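Why Does a Pressure Cooker Cook So Fast?

If you have ever been in a kitchen when a pressure cooker gets going, you know it is not a quiet pot. It sits on the stove for a while, minding its own business, and then it starts to hiss and sputter and sometimes rattle, and the dog leaves the room. A lot of kids find it a little scary the first time. But once you know what is going on under that lid, it becomes one of the most interesting things in the whole house (and we at the Ludorska Kitchen Science Pages think kitchens are full of interesting things!).

Let's start with an ordinary pot of water, the kind you boil noodles in. You turn on the heat, and the water gets hotter and hotter until it starts to bubble. That is boiling. Now comes the surprising part. Once the water is boiling, it stops getting hotter. You can turn the flame up as high as you like, and the bubbles will go wild, but the water stays at about 100 degrees Celsius. All that extra heat goes into turning water into steam, and the steam floats off and fogs up the windows.

So your beans or potatoes can never get hotter than the boiling water they are sitting in. If they need a long time at that temperature to get soft, then a long time is what they will take, no matter how hungry everybody is. 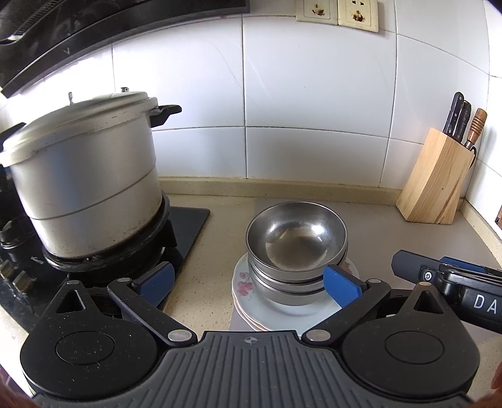 Steam takes up a lot more room than water does. One little cup of water, if you turned all of it into steam at the boiling point, would fill nearly 1,690 cups! In an open pot that is no trouble, as the steam has the whole kitchen to spread out in. Shut it inside a pot with a tight lid, though, and it has nowhere to go, so it pushes — on the sides, on the lid, and down on the water too. That push is what we call pressure. A big aluminum cooker like the one on the gas stove, with its domed lid and a small valve on top, is made to hold that push in safely. The valve matters a great deal, and we will come back to it in a minute.

When steam pushes down hard on water, it becomes more difficult for the water to bubble up and turn into steam itself. It has to get hotter first. Inside a pressure cooker the water can climb to around 120 degrees Celsius before it boils, and those extra degrees make a very big difference to a bean. Supper that might have simmered all afternoon can be ready before you have finished your homework, or at least before you have finished complaining about it.

Now, back to the valve. If steam kept building up and up with no way out, the pressure would get much too high. A pressure valve lets some of it escape when there is enough inside, and that is the hissing you hear. A hiss can be a perfectly ordinary sound for a cooker to make, a bit like a kettle telling you it is ready.

Something to Try Without a Stove

Take an empty plastic bottle, screw the cap on tight, and squeeze it. Feel how the air inside pushes back at your fingers? Now loosen the cap a little and squeeze again. You should hear a small whoosh as the air slips out, and the bottle will go soft in your hand.

Please Leave This Pot to the Grown-Ups

A pressure cooker is a job for an adult, even if you are a very good helper. Steam can burn you badly, and the lid must never be opened while there is still pressure inside. Stand well back and listen from across the room. You can always set out the plates and bowls while you wait, and think about all that steam pushing and pushing in there, getting the beans soft.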